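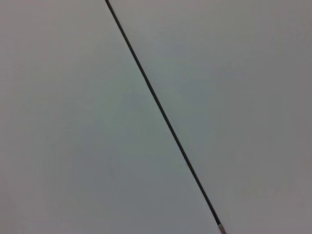

*A view from the small camera on the robot's wrist: gray surfaces and one thin, dark line.*

## How a robot learns from your hands

A robot arm does not know how to put a cup on a shelf. One way to teach it is to write out every motion in code. Another way is to show it. Showing is called **demonstration**.

There are two common ways to demonstrate a task.

**By hand.** The motors are set so the arm moves easily when pushed. A person holds the arm and guides it through the task. Sensors in the joints measure each angle as the arm moves.

**By remote control.** The person holds a controller, or moves a smaller arm, called a leader. The robot copies those motions. This is called **teleoperation**. "Tele" means "far," but the person may be sitting in the same room.

### What gets saved

One run of the task, from start to finish, is an **episode**. During an episode the computer saves two kinds of information many times each second:

- the position of every joint
- the pictures from the cameras

A wrist camera moves with the arm. It can get very close to things, so some of its pictures hold little more than a plain surface and a line. A person might ask whether the line is a cable or a gap between two panels. The computer stores the picture as numbers either way, one set for each tiny dot, or **pixel**.

### Why one episode is not enough

At the Donon workshop, Dragica Nikolovski taught an arm named Toma to place a block in a tray. She recorded 140 episodes. In each one the block began in a different spot. Toma still missed when the block was near a corner, so she recorded more, up to 400.

A program then compares the pictures with the motions. It looks for patterns: when the camera sees this, the arm moves like that. This step is **training**.

### Words to know

**Gripper:** the part of a robot that holds things.

**Joint:** a place where the arm bends or turns.

**Leader:** the arm a person moves. The arm that copies it is the **follower**.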